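Firosgate Simulation Service: Support Desk
Ticket subject: Success rate in simulated grasping differs between two identical evaluation runs
Raised by: Riku Uchida, Bumaron project
Opened: 23rd May
Priority: Normal
Status: Resolved, documentation change pending

Description of the fault

The Bumaron project evaluates a grasping policy in randomised household rooms. Each evaluation consists of 200 episodes and is started from a fixed seed, so that a second run of the same policy should return the same result. Two runs submitted with the same seed and the same policy weights returned success rates that differed by more than the project is able to report in good faith. The user asks whether the fault lies with the policy, with the scene generator or with the scoring.

First response from the desk

The desk asked the user to supply the configuration file, both run logs and the left wrist view from an episode that had been scored differently in the two runs. The user was also asked to confirm that no local changes had been made to the Trodetti scene library since April. All items were received the same day, and the user confirmed that the library was unmodified.
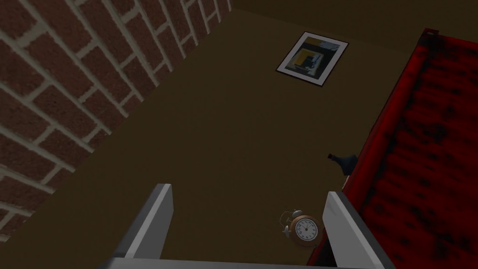 The scoring rule used by Bumaron counts an episode as a success when the target object has been lifted clear of its support and held until the episode ends. The target is named in the configuration, and everything else in the room is treated as clutter. In the episode supplied, the target was the alarm clock, which lies tilted between the two open fingers, with the small dark bottle close by against the edge of the red object. Objects that settle at an angle in this way are sensitive to very small differences in contact, and the desk therefore compared the resting poses of the objects in the two logs before looking at the policy itself.

Findings

The room, the surface textures and the initial object positions were the same in both runs. The resting poses were not. The first run had allowed 20 physics steps for objects to settle before the policy took control. The second had allowed none, as the settling value was missing from the configuration and the default had been changed in the Šimek contact solver. The seed governs the placement of objects only and has no effect on this value.

Action taken

The settling value was written into the configuration explicitly and both runs were repeated. The resting poses then matched in every episode, as did the scores. The policy weights were not altered at any stage.

Advice to users

Results obtained with different settling values should not be placed in the same table. Users are asked to record the value beside the seed in any report.

Reply from the user

The Bumaron project accepts the finding and will withdraw the second result. We request that the run log print the settling value in its header. R. Uchida

Desk note

Request passed to the documentation and logging team. The ticket will be closed when the revised header is released.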